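ちえの縁側 > 暮らし・収納 > おもちゃの片付け

ウルトラマンの空き箱、つぶれかけでも取っておくべき?子どもの部屋の片付けが進みません

投稿者:みかん台風
2024/04/05/の連休前に、という話ではなくて、

すみません、書き出しを間違えたので書き直します。

六歳の息子の部屋の片付けで詰まっています。知恵を貸してください!

うちの子ども部屋は、ベッドと低いテーブルでほぼ埋まっている狭い部屋です。テーブルは床に座って使う高さで、お絵かきもおやつもブロックも全部そこ。なので、一日が終わるころには天板の上に小さいおもちゃがあちこち残っています。ベッドの上も似たようなもので、ぬいぐるみはまあいいとして、本やノートが開いたまま置いてあったりします。寝る前に毎晩どかすのは私です(夫はなぜか本をよけて器用に寝かしつけます)。

で、本題は箱なんです。

息子はウルトラマンが大好きで、買ってもらったフィギュアの箱を絶対に捨てさせてくれません。中身は中身で遊ぶのに、箱は箱でテーブルに立てて戦わせるんです。箱同士で。当然すぐに曲がるし、ふたのベロは飛び出すし、角はつぶれます。一度こっそり資源ごみに出したら二日後にばれて大泣きされました。それ以来、怖くて手が出せません。 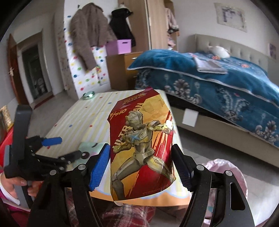 困っていること

いちばんお気に入りなのが写真の赤と金の箱です。ちょっとくしゃっとして曲がってきているのですが、ウルトラマンがかっこよく構えている絵が大きく入っていて、息子に言わせると「これは捨てたらだめなやつ」だそうです。私から見るとほかの箱も全部「だめなやつ」なんですけど……。

聞きたいのは次のようなことです。

・曲がった紙箱って、家で少しでもまっすぐに戻せますか?
・箱を取っておくなら、みなさんどこに、どうやって置いていますか? 棚を買い足す場所はありません。ベッドの下は引き出しではなく、ただのすき間です。
・子どもが納得して手放せる方法があれば知りたいです。
・テーブルにビニールっぽいクロスを敷くか、布のままにするか迷っています。今は黄色と白のしま模様に小さい水玉の入ったのを掛けていて、柄は気に入っているのですが、小さいおもちゃを置きっぱなしにされると柄にまぎれて見つけにくいんです。

予算は3000円くらいまで、と書こうとしましたが、正直もう少し安いとうれしいです。よろしくお願いします!

ベストアンサーに選ばれた回答
投稿者:箱好きのおばちゃん

うちは息子が二人いて、下の子がもう中学生です。箱問題、ものすごくわかります。読みながら笑ってしまいました(ごめんなさい)。うちは怪獣と電車と、あとなぜかお菓子の箱でした。

まず曲がった箱ですが、完全には戻りません。紙に一度折り筋が入ると、そこだけ白っぽく残ります。でも「立つ」くらいまでなら戻せることが多いです。うちでやっていたのはこんな方法です。

のりづけされていない側のふたと底をそっと開けて、箱を平たくたたみます。たたむ向きは、もともとの折り目に合わせてください。無理に逆へ折ると絵のところに筋が入って、お子さんに怒られます(怒られました)。平たくなったらコピー用紙ではさんで、図鑑を何冊かのせて一晩か二晩。アイロンはやめたほうがいいです。表面がつるっとした箱だと、印刷がべたっとなることがあります。私はそれで一つだめにしました。

翌日また組み立てたら、中に詰め物を入れます。新聞紙を丸めるとでこぼこするので、牛乳パックを切って、箱の内側に沿わせて筒みたいに入れるのがおすすめです。これだけで戦わせてもかなり持ちます。飛び出してくるベロは、内側に折り込んでマスキングテープで軽くとめておけば十分。セロハンテープだと黄ばむし、はがすとき絵まで持っていかれます。

置き場所は、棚が無理なら「全部は立てない」でどうでしょう。スタメンだけ立てて、控えは平たくたたむ。たたんだ箱って本当に薄いので、ふた付きの書類ケースに入れればベッドの下のすき間に余裕で入ります。うちのは幅があるわりに浅いタイプで、一つ800円でした。ケースのふたに息子が「きち」と書いて、それが基地のことだと気づくまで少しかかりました。

スタメンの数は親が決めないほうがいいですよ。台を決めるんです。お菓子の缶のふたでも小さいお盆でもいいから「ここに乗るだけ」にして、誰を乗せるかは本人に任せる。うちは毎週日曜の夕方にメンバー交代式をしていました。しょうもないと思いつつ、私も楽しかったです。

手放す話は、絵のところだけ切り抜くのが一番すんなりいきました。正面の絵を切ってクリアポケットのファイルに入れていくと、図鑑みたいになります。20枚入るファイルがいっぱいになったころ、うちの子は「もう箱はいらない、ファイルだけでいい」と自分から言い出しました。ただ、お気に入りの赤と金の子は切らずに残してあげてほしいなあ。あれはきっと特別なやつです。

ほかの回答
投稿者:Necati Öztürkmen

日本に住んで長いですが、日本のおもちゃの箱はきれいですね。私も捨てられません。妻に怒られる側の人間です。

箱を残す前に写真を撮るのはどうですか。私の娘は箱と並んで写真を撮り、そのあと「バイバイ」と言って自分で資源の袋に入れます。撮った写真はプリントして、部屋のドアの内側に貼っています。プリントは小さいサイズなら安いです。ただし娘は箱で戦いませんので、息子さんには足りないかもしれません。

テーブルクロスですが、食べるならふけるもの、遊ぶだけなら布でいいと思います。小さいおもちゃが柄に隠れる問題は、無地の浅いトレーを一枚置くと楽になります。細かいものはトレーの中で遊ぶ約束にしました。うちは灰色のトレーです。終わったらトレーごと持ち上げて箱に流すだけなので、片付けが早いです。娘はときどき約束を忘れます。

ほかの回答
投稿者:通りすがり

捨てればいいと思う。また新しい箱が来る。
ベッドの本は寝る前に子どもにどかさせるべき。

お礼コメント
投稿者:みかん台風

みなさん、ありがとうございました!

箱好きのおばちゃんさん、さっそく牛乳パックの芯をやってみました。図鑑の重しはうちに図鑑が二冊しかなくて、夫の古い辞書も動員しました。まだ少し斜めですが、ちゃんと自分で立っています! 息子は「つよくなった」と言って、さっそく別の箱に体当たりさせていました。そういう意味の補強ではないんですけど……。

メンバー交代式も提案したら即採用でした。台はおせんべいの缶のふたです。「控え」という言葉が気に入ったらしく、ぬいぐるみまで控えにされそうになっています。切り抜きのほうはまだ早かったみたいで、はさみを見せた瞬間に箱を抱えて逃げました。しばらくは書類ケースでいきます。

Necatiさんのトレーもすごくいいですね。家にあった白いお盆で試したら、まぎれて行方不明になる部品が減りそうです。箱と一緒の写真も、次の大きな買い替えのときに撮ってみます。

通りすがりさん、ベッドの本は今夜から本人にどかしてもらうことにします。夫にも伝えました。

お礼のあとについたコメント
投稿者:箱好きのおばちゃん

立ってよかったです! 牛乳パックは戦いが続くとへたってくるので、月に一回くらい入れ替えてあげてくださいね。あと、書類ケースに入れるときは乾燥剤を一つ入れておくと安心です。海苔についてくるので十分ですよ。ベッドの下は意外と湿気ます。うちは梅雨に一度、控えの怪獣が波打ちました。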